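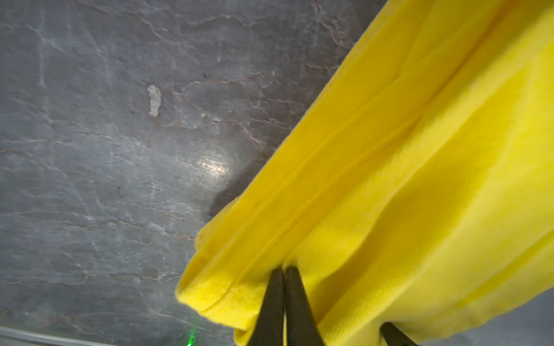
Spent the whole morning of 1st March on the cloth folding cell and I have things to say about fingertips, so settle in, this is going to be a few posts.

For anyone new here, I look after the two-arm cell at Clarkier. We call it Konus, after the program it ran first, and the name stuck long after that program was retired. It folds cloths on a marble top, and it is a fussy, lovable thing.

The complaint on the handover sheet was "drops corners." That could mean almost anything! Worn pads, low grip force, a wrist camera that got bumped, somebody changing the cloth supplier again. I always start with the pads, being the cheapest thing to be wrong.

Pads came off with a 2 mm hex key. Left one was fine. Right one had gone shiny on the inside face, and you could feel it with a thumbnail before you could see it. On fleecy yellow cloth a shiny pad will hold the middle of a fold all day long and then let a single layer slide right out.

So, new pads from the Shih drawer (please, please put the empties in the other drawer), screws snugged by hand, then the fingers closed on nothing to see if the tips meet. I like just a sliver of a gap showing. If they touch at the tip first, they're toed in and you'll be back by lunch.

Then grip force. It was set at 40, which I think was somebody's kind attempt to make up for the bad pad. With fresh rubber that's far too much and it leaves a pinch mark in the fabric. I brought it down to 18 and it lifts a hem without crushing it.

Next the marble. I love that top but it is shiny, and the overhead light puts a bright spot right where the wrist camera looks for an edge of cloth. I tipped the lamp a little and wiped the stone down with plain water — no polish, ever, polish makes the glare worse and then the cloth skates.

Last thing was the Clokus routine, which is just our slow test: pinch, lift, drape, let go, go again. I ran 39 of them with my coffee going cold beside the keyboard. No dropped corners, one slightly crooked fold that I'm blaming on me for laying the cloth down badly.

Old pads are in a bag taped to the cell door if the next shift wants to feel the difference. Next pad check goes on the sheet for the end of the month, and I still owe that left arm a new cable tie.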